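The long way round to a set table

Why more households are going back to eating at one, and what they are putting on it

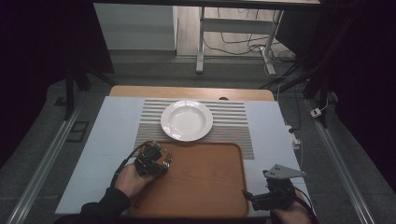

7 min read

When the last family canteen in Ovville closed in April, the building went to a tile merchant and the tables went to whoever would carry them off. Renata Sowa took three. She put one in her kitchen, one in the back room and one in the shed, where it still is, under paint tins.

She had lived for years in a flat with no dining table. Meals were eaten on the sofa, on the bed, or standing at the worktop with a fork. She did not think of this as a problem. Most of her friends lived the same way, and the flats they rented had been laid out by people who assumed they would.

The kitchen table changed what she cooked before it changed anything else. Things that need a knife came back. So did soup, which she had given up after ruining a cushion. Within a month she was buying plates again.

Sowa now writes and edits a small newsletter called Grullora, which goes out to 800 readers and deals with ordinary meals at home. There are no restaurant reviews in it and few recipes. A recent issue was mostly about where to keep the salt. The one before that asked readers to describe the table they ate at as children, and 81 of them wrote back, some at great length.

The letters are kept in a box file and she let me read them. A man who grew up above a bakery remembered a table that folded down from the wall and had to be up again by half past six so his father could get to the door. One woman's family ate in two sittings, children first, and she was eleven before she found out what the adults had. Several people mentioned oilcloth, and the feel of it on bare arms in summer. Hardly any of them mentioned the food.

Plates came up often. The wide-rimmed kind with a deep middle has its supporters and its enemies. Supporters say it will take pasta, stew, porridge or a salad, so a small kitchen can get by with one stack. Those against say it is a bad plate for anything you cut, as the knife has nowhere level to go, and that the rim takes up room in the cupboard for no good purpose. Sowa is in the first camp. She owns six, all white, from Kaczorowski, a shop near the bus station that sells seconds from the shelves at the back.

The shop has been there a long time and has never had much of a window. Its stock is piled by size, with prices written on masking tape. A second can have a pinhole in the glaze or a foot that rocks slightly. Staff will let you try a plate on the counter to see if it sits flat, and regular customers do this without asking.

Placemats are a newer interest. For a good while they seemed to belong to grandparents and guest houses, along with the cork-backed hunting scene and the gravy boat. The ones people buy now tend to be plain cloth or a simple stripe. They mark out a place, which matters more than you might expect on a table that is also used for homework and post. Sowa's rule is that when the mats go down, the laptop goes off. She admits the rule is broken most weeks.

Trays divide people too. In some of the letters a tray meant being ill, or being old, or Saturday night in front of the television. In others it was simply how food got from one room to the next. Wamau, a two-person workshop on the edge of town, makes wooden ones with a low lip and rounded corners, and sold 400 of them last year. The owners had expected to sell chopping boards. Customers told them they wanted something they could carry breakfast on and then leave on the table, so that the crumbs stayed in one place.

Care is straightforward. Wipe a wooden tray with a damp cloth and dry it at once. Do not soak it, and do not put it in the dishwasher. A little food-safe oil now and then will keep the surface from going grey. Stand it on its long edge to dry, away from the radiator.

None of this needs much money or much room. One reader eats every evening at an ironing board, lowered as far as it will go, with a cloth over it. Another uses the top of a chest freezer and keeps a stool beside it. Sowa printed both letters in full.

At her own house, supper is at seven. On the evening I visited it was leek and potato soup with bread from the day before, toasted. The table has a burn at one corner from its canteen days and a row of initials scratched into the underside, which she found when she turned it over to fix a leg. She has thought about sanding the burn out and has not got round to it.

She would like to bring the third table in from the shed, but first somebody has to find a home for the paint.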